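Prys Trevor on yellow cloth, felt tables and the fold she can't teach

Quick one this week, I'm typing this up between two other things so forgive the state of it.

Prys Trevor runs the folding classes at Vekwood. Two hours in the evening, bring a bag of whatever is in your drawers, go home with it flat. She did laundry for a hotel before that, then linens for a caterer, then nothing for a while, then this. We talked in September over bad coffee and she refolded my scarf twice without asking.

First thing I wanted to know was the table. Everybody who's been to a class mentions the table.

"Felt," she said. "Gray felt, rounded corners. I'd do the whole building in it if they let me." She learned on a steel bench and hated it. Cotton slides on steel. You put a corner down, reach for the other one, first one's gone. "Felt holds on to it. Not hard. Just enough that you get your hand back."

Why gray? "So you can see what you've got. White shows up, dark shows up, yellow really shows up." She had a wood table for 6 months before this one and people kept losing the edges of beige things.

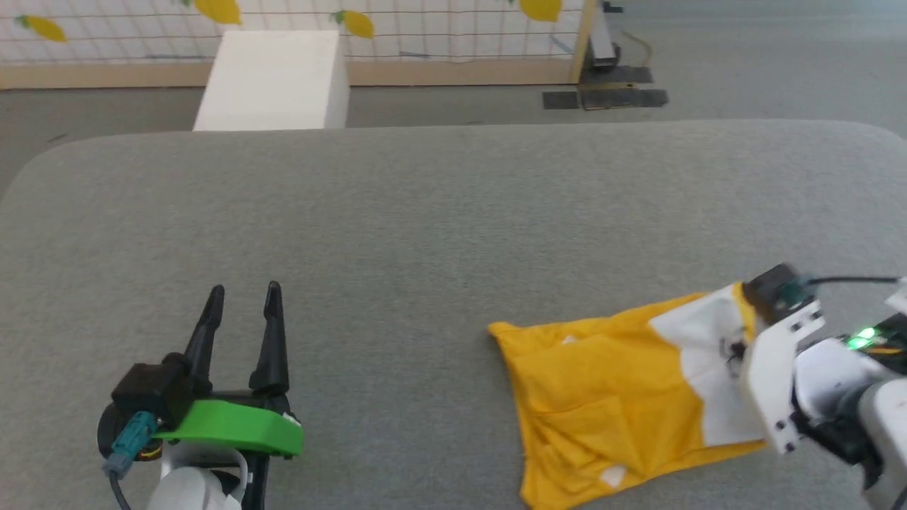
She's not a fan of starting on shirts. Shirts are where people give up, she says. Collars, sleeves, buttons, the lot. Her beginners get plain cloth, and they get it crumpled.

"If I hand you something square you'll fold it in half, and you've learned nothing. Life isn't square. It comes out of the basket like a dead leaf." So step one is just finding a corner. She won't let anyone smooth anything until they've found one. Then the next one along. Then you pull, gently, and most of the wrinkles go by themselves.

I asked what people get wrong. Long pause. "Slapping." Slapping? "They slap it. Flat hands, bang bang bang, like they're putting out a fire." She did an impression, coffee went everywhere. What she wants is fingertips only, from the middle out, slow. The slap pushes the creases to the edge and they stay there, and then you fold them in, and in a week you take out a T-shirt with a line across the chest.

We got onto products, which she has opinions on. The plastic folding boards, no. She tried a Rullora one for a season and it lives behind the door now. "Fine if everything you own is the same size. My husband is not the same size as my daughter." The Carbone drawer dividers she likes, the narrow ones, though she thinks they're overpriced and said so three times. Spray starch only for napkins.

And color? I'd noticed she keeps coming back to yellow.

"I love yellow. It's honest about creases," she said. A shadow in a fold shows on yellow much better than on navy. With navy you think you're done and you're not. She says she once folded 48 navy aprons for a wedding, put them under the proper lights and had to start over. Didn't finsh until past midnight.

Then the part I'd really come for, the pinch. Her regulars talk about it like it's a secret handshake.

"It's not a secret. It's two fingertips." She showed me on a napkin. You take the corner right at the tip, not a fistful, and you lift it just enough that the cloth makes a little tent behind it. Then wait a second. The weight of the fabric tells you where the fold wants to go. "People grab. If you grab, you've made four new creases before you've gone anywhere."
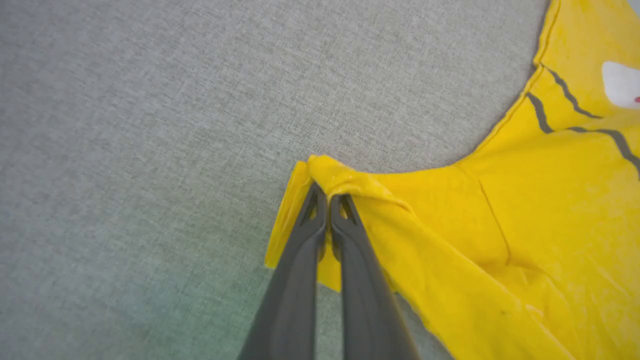
Can it be taught, though? She went back and forth on this. The finding of corners, yes. Smoothing, yes, mostly. How hard to hold a thing, she's less sure. "I can say softer, softer, and you'll go softer, and then you'll drop it. You have to drop it a lot." Silk people learn it fastest, she reckons, and anyone who has rolled pastry.

She keeps a tally, by the way. Pencil, back of a Horach catalog, every piece that's gone across the table since she started there. It was at 2294 when we spoke. Socks don't count. I asked why not and got a look.

What's next? A class just for fitted sheets, 4 people at most, "because someone always cries." She'd like a second table, same felt. She'd like the room a bit warmer in the mornings. Also better hooks.

Last thing I asked was what's in her own drawers at home. She laughed for quite a while. "Oh, it's terible. Don't put that in."

Places for the fitted sheet evening go up at the Vekwood front desk once she has a date. Bring your own sheet, elastic still working please.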